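5 Keeping, flattening and folding of thin bags

5.1 The bag after the shopping is put away

In the previous section we treated the rigid containers, which the participants found easy to talk about. They have a shape, a lid and a place on a shelf. The thin plastic bag is a more difficult matter. In the diaries it is mentioned often, but mostly in passing, as something which is there when the other work is finished. The rice has gone in its jar, the fruit in its bowl, and on the bench remains a bag that is still good for something.

All eight households kept at least a part of these bags. The diaries contain 532 entries in total, and we read each of them for any mention of a bag being emptied, kept, folded, tied, stuffed or thrown in the rubbish. Entries which speak only of bags bought on a roll for the bin were put aside, as these are taken from the packet one by one and do not have to be prepared for keeping. What interested us was the used bag and the small work that it asks from a person.

We call this work "settling", following the word of one participant, who wrote that she could not sit down for tea until the bags were settled. The word is useful as it covers several different actions. For some households, settling meant a careful folding. For others, it meant only that the bag was pushed out of sight, in a drawer or in a larger bag behind the pantry door. Both groups considered the work to be done.

5.2 Material and shape

The participants distinguished the bags by touch and by sound before they distinguished them by size. A thick bag with a stiff handle was called "a proper one" and was in most homes hung on a hook. The thin kind, translucent and white, glossy where it is smooth and covered in creases as soon as it has been crumpled, was given less respect, although it was used more. Figure 3 shows a bag of this kind, with one narrow twisted fold and a loose part of the sheet hanging down in front. It is the condition in which folding, if there will be any folding, must begin.

Two properties of the thin film came back in nearly every interview. The first is that it keeps air. A person who lays the bag on the table and presses with the palm will move the air to another corner, and the bag rises there. The second is that the layers hold to each other. The mouth of the bag is then hard to find, and several participants described how they rub the edge between the thumb and the finger until it opens. Vasanthi Wickramasinghe, who carried out the kitchen visits together with Nuwan Fakir, noted that this rubbing was done without looking, often during a conversation about another subject.

The transparency of the bag has also its importance. As the film is only partly see-through, one can tell that something is inside but not always what it is. In the Kumarasinghe home (names of households are changed on their wish), old receipts and onion skin were regularly found in bags that had been folded and kept for weeks. After this, the mother introduced a rule that every bag is turned inside out over the sink. Her sons respected the rule when she was in the room. 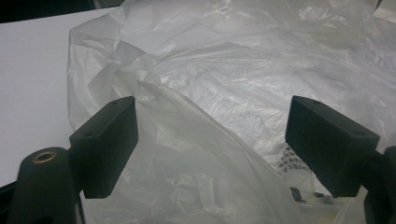 The creases deserve a separate remark. We had expected that participants would see a heavily wrinkled bag as a worn one and would discard it sooner. The diaries do not support this. A bag was discarded when it had a hole, when it smelled, or when a handle had stretched so far that it could not be trusted with weight. Wrinkles were mentioned as an annoyance in folding, and in the case of one older participant as an advantage, since a wrinkled bag, he explained, "doesn't slide off the pile". He kept his pile on top of the fridge under a cake tin.

5.3 Ways of folding

Three ways of settling the thin bag could be recognised. We describe them in the order of the effort that they demand.

The first is stuffing. The bag is gathered in the fist and pushed into a holder, which can be a fabric tube, an empty tissue box or another bag. The holder of one household was a sleeve sewn from a tea towel with elastic at the bottom, a gift from a neighbour. Stuffing is quick, and the person can do it while holding something in the other hand. Its cost comes later, when one bag is pulled and several come out with it. The participants who stuffed were aware of this and did not see it as a reason to change.

The second is knotting. The bag is drawn long through the hand, so that it becomes a kind of rope, and a loose knot is made in the middle. Knotted bags do not catch on each other and can be thrown in a basket. On the other hand, the knot must be undone, which is unpleasant with cold or wet hands. In one house the knot was always made by the grandfather, and it was always too tight. The family opened it with a fork.

The third is folding in the narrow sense. The bag is laid flat, the sides are brought in along their pleats, the air is stroked out towards the mouth, and the long strip is folded over itself, either in squares or in the small triangles which many of our participants had learned from a relative. The triangle was spoken of with some pride. It closes by tucking the handles into the last pocket, and a drawer of triangles was shown to us in two kitchens before we had asked to see any drawer.

It must be said that these ways were mixed inside the same home. A person who folded in the morning could be stuffing at dinner time. Lowri Powell, who coded the diaries, at first gave each household one label, and this had to be abandoned. We now give the label to the occasion. The same bag may be folded once, used, and after this only stuffed, and we have no evidence that participants experienced this as a lowering of standard.

5.4 The moment of pulling flat

Among all the small actions, the one with which participants had most difficulty in explaining was the pulling flat. Before any fold can be made, the sheet has to be brought from a heap to a surface. People do this by taking two points and drawing them apart. But which two points are the good ones is not evident from the heap. If the two points are on the same layer, the bag opens. If they are on two different layers, it twists, and the twist travels into the middle where it can no longer be reached by the fingers.

When we asked how they choose, the answers were short. "You feel it." "I look for the handles." One participant shook the bag in the air first, hard, holding it at one handle only, and let it come down over the table — she did this with bed sheets too, and with her raincoat. Another one preferred to work on her own lap, as the cloth of the skirt stopped the film from moving away. We observed that the table surface plays a considerable part. On a smooth benchtop the bag floats, and the least draught from a window will move it. On a tablecloth it stays.

Left-handed participants did not differ in any manner that we could describe. Long fingernails were named as a help for finding the edge and as a danger for the film. Hand cream was named as a problem by two persons, one of whom postponed all her folding until the evening for this reason.

5.5 Where the settled bags are kept

The place of storage followed in most homes from the shape. Triangles and squares went in drawers, standing in rows in a shoe box or in the lower half of a milk carton. Stuffed bags went on the inside of a door. Knotted bags went in a basket or in a bucket under the sink, next to the cleaning cloths. In one home, the bags were kept in the laundry, far away from the kitchen, and here the participant complained that she walked there with full hands each time. She had not moved them. The drawer in the kitchen was occupied by candles.

The amount kept was limited by the holder and only rarely by a decision. When the sleeve or the box was full, the next bag became a bin liner on the same day, or it was sent away with leftovers for a visitor. Two households knew a moment in the year when the whole stock was taken out and sorted, in both cases in September and together with the cleaning of the pantry. The bags which did not pass this sorting were put together in one of the better bags and carried out.

We return to the visitor and the leftovers in the next section, where the bag leaves the home.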